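Shares 11 | Comments 2

4.2 Finger comparison

We compared two finger designs, the Grulell block and the Zevano wedge, on one hand-held tool over a pale wooden tabletop. The Atine controller was left at its factory settings, which its manual calls "intuitive." Figure 3 gives views from the tool with the fingers apart.
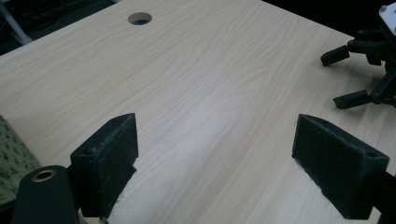 GRIPPER HARDWARE

Each design got 466 closing commands. The block fingers ignored 7 of them, all in the first session, and then behaved so well that we stopped trusting our logging. The wedge ignored none but closed late whenever it felt like it. Wood grain also gave the width estimator plenty to think about, most of it wrong.

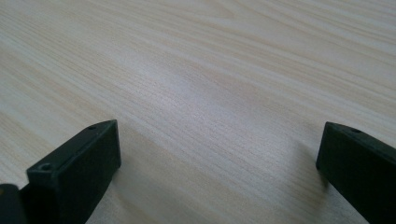
Štěpánek objects that a late close and a missed close are the same fault seen with different amounts of patience, and would score them together. We tried this. The ranking flipped, and we have kept both tables.

Cloth was harder for either design. A flat fold gives a blocky tip very little to push against,
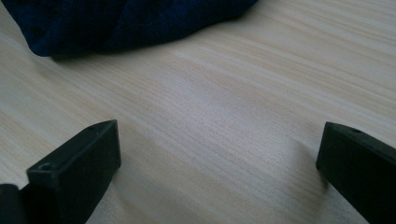 and the controller reads the resulting lack of force as a finished job. Raising the force threshold cured that and made it equally sure that every light object was missing. We settled on the lower value for the trials in Section 5.

Figure 3. Views from the hand-held tool, fingers open.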